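Small wash, small hanger
29th May
Filed under: Home, Laundry

So I've finally got fed up with socks all over the radiators. There were 23 on the one in the hall last time I looked (yes, an odd number, don't ask) and every one of them had dried into a little crispy banana shape. Enough!

My new favourite thing is a clip hanger. Mine's from Zuvum and it lives on the back of the bathroom door, but you can get them in all sorts of shapes now. The cream ones with the wavy, cloudy sort of top are very sweet, and the clips just dangle off the bar along the bottom.

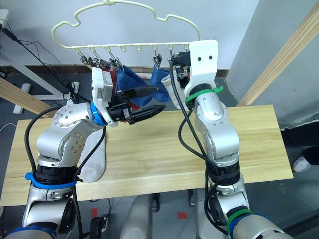 I do all the small stuff this way now, socks and flannels mostly, and I've stopped bothering with the big airer unless it's sheets. My old one from Lalitz lost its last peg in March and I didn't even mourn it.

A couple of things I've picked up. Clip socks by the cuff and let the foot hang down, and give them a good shake first. Keep pale ones away from anything navy until you trust it, I've had a blue towel ruin a whole wash before now and I'm still cross!

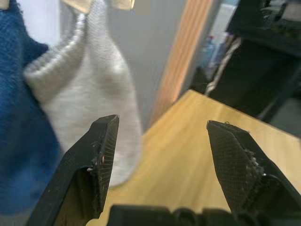 Next job is the drawer they all go back into, wish me luck.

4 comments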